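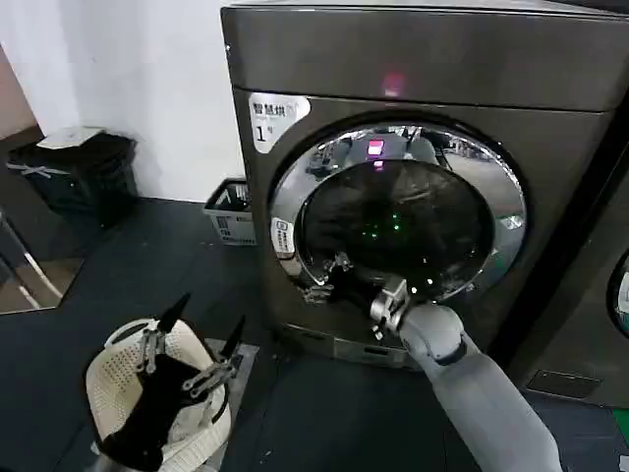 One reader asked if I could please settle, once and for all, whether you can leave a shirt half hanging over the door rim while you sort the rest, or whether it ruins the seal.

It won't ruin anything if it's only there for a minute! What I'd worry about is shutting the door on it. Fabric caught in the gasket gets a shiny crease that never irons out (I have a navy skirt with a stripe to prove it), and the machine may not start anyway. Tuck everything in past the rim, run a finger around the edge, then close.

Dryer and basket questions, the Trelden Laundry Diary

I get the same handful of emails over and over, so I've put my answers in one place. I do my washing at a shared laundry room in Trelden, and before that in Amley, so most of this comes from front loaders with the big round door.

Should darks and lights go in the dryer together?

Once they've been washed separately, sure, mostly. The dye has usually done its running by then. What bothers me more is lint. A pale towel will shed all over black leggings and you'll be at it with the sticky roller till bedtime. I keep one basket for dark things and another for light, and they stay apart the whole way through, from hamper to fold.

Which basket do you use?

Plastic, with holes in the sides. I had a lovely woven one from Gerka and it snagged every sweater I own. Holes let damp stuff breathe a little if you get stuck on the phone, and plastic wipes clean. I'd go for one low enough to sit under the open door, so anything you drop lands in the basket and you aren't rewashing socks.

How full is too full?

If you have to push to get the last thing in, take two things out. Sheets are the worst for this because they wrap around everything else and you open up to a hot ball with a wet middle. I stop the cycle halfway and untangle them, and it's worth the trip downstairs.

Where's the lint filter on a front loader?

Open the door all the way and look low down, by the opening. On plenty of them there's a slotted grille there and the filter lifts out of it. Clean it before every load, including the ones where you're sure the person before you did it. 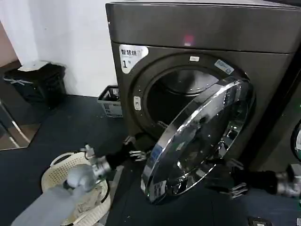

Can I leave the door open afterward?

Please do! Swing it wide for ten minutes if you're in a shared room, or leave it ajar at home. Just don't lean on it or hang your wet jeans over it. Those hinges carry a heavy door already, and a replacement on my old machine in Amley came to 187, which I'm still sore about.

How do I clean the window?

Damp cloth, drop of dish soap, dry cloth. Skip anything gritty. Hair and fluff collect where the glass meets the ring, so go around there with an old toothbrush.
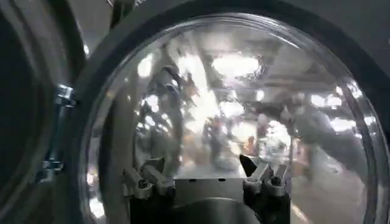

By the Trelden Laundry Diary | Updated in December | Filed under: Doors, seals and smells

My dryer smells musty. Help?

Filter first, then the seal, then the door glass, in that order. If it still smells, run it empty on hot with a damp cloth that has a splash of white vinegar on it. Mine took two goes.

Is a washer-dryer combo worth it?

Depends on your space. I priced a few and they ran from 593 to 799, and the drying side generally wants a smaller load than the washing side, so you end up pulling half of it out anyway. In my old closet in Koval I'd have loved one. With room for two machines, I'd get two.

What about dryer sheets on towels?

No. They leave a coating and the towels stop drinking up water. I use wool balls and a good hard shake as each towel goes in.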